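# Folding clothes on the bed without crumpling the sheet?

I do all my folding on the bed, on top of a pink flowery sheet, and by the end the sheet looks worse than the laundry!

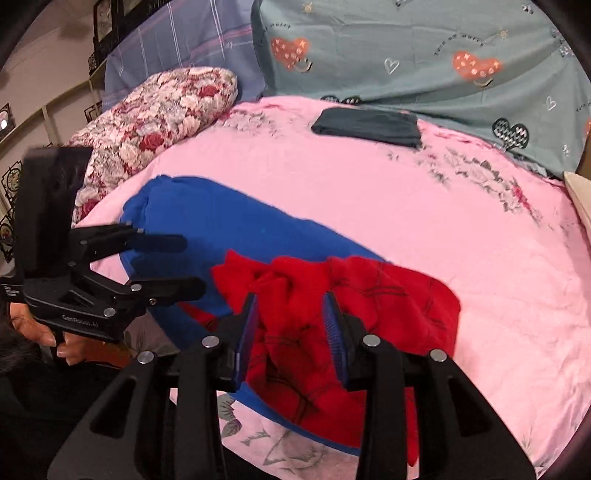 Thin things are my main trouble. They slide about, I tug them back and the sheet comes with them. Is there a trick, or do I just need a table?

*posted by lamo231*

---

**Dalisay**

Oh, I love this job! Tuck the sheet in tightly at the foot first, then lay a big bath towel across the middle and fold on that. Cotton grips cotton, so thin tops stay put — lovely. Start with the plush or bulky pieces and stack them by the pillows, then you've got the whole towel free for the fiddly stuff. Shake each thing out hard before it goes down, it saves so much smoothing.

**jerano8**

get a table

**Destent**

Towel works, yes! I use an old cot blanket, same idea. If a thin top has gone into a ball, hold it up by the shoulders and fold it in the air, sleeves back, then in half, and only put it down for the last fold. Took me a few goes but now I do the whole basket that way, and the bed hardly gets touched. Fitted sheets I still roll up and hide in the cupboard.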